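Ticket 903 – Focus timer in Tedent stops when the phone screen goes dark
Status: solved
Opened by: Yaqin Cui
Handled by: Huiling Lu, Bultolton support

Yaqin Cui wrote:
Hello. I use Tedent every day for my study sessions, because I lose my concentration very easily. Since the last update the focus timer has a problem. I set it to 21 minutes and put the phone away. When I come back, the timer shows that only 7 minutes passed, but the clock on my wall says the session should be finished. The end sound did not play. In January the same settings worked well.

What I tried already:
- restarted the phone two times
- logged out and logged in again
- changed the end sound from Yan to the normal bell
The result is the same each time. With the screen on, the timer is correct.

Huiling Lu replied:
Thank you for the clear report. It sounds like the phone puts the app to sleep. Please open the battery settings of your phone, find Tedent, and choose "No limits". Then start a short session of 15 minutes, lock the screen and tell me what the timer shows at the end. Please also send me your app version.

Yaqin Cui wrote:
The version is the one from the Roststead update, I see this name on the About page. 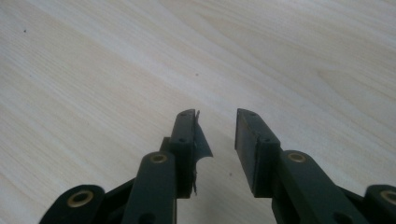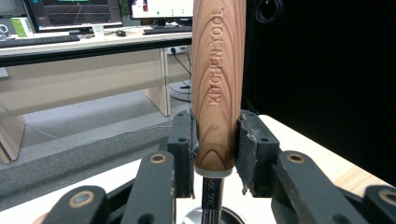 I changed the battery setting and did the test. Now the timer reached the end and the bell played, but the session was not added to my weekly total. The total still shows the old number. I would like to keep my record complete, it helps me to continue on bad days.

Huiling Lu replied:
Good, then the first part is clear. The weekly total is a different matter – it is counted on our server, and your phone was still sending with an old login key. I have reset the key from my side. Please do these steps in this order:
1. Close Tedent fully.
2. Open it and log in with your email.
3. Go to History and pull the list down once.
The missing session should appear. Please do not delete the app, or sessions that are not sent yet will be lost.

Yaqin Cui wrote:
I did the three steps. The missing session is in the list and the weekly total is correct. I also made one more session of 21 minutes with the screen locked, and the sound came at the right time. You can close the ticket. One small wish: please write about the battery setting on the help page, I looked there first and did not find it.

Huiling Lu replied:
I have sent your wish to the person who edits the help page. Closing the ticket now. If the timer stops again, reply to this message and it will open again with the same number.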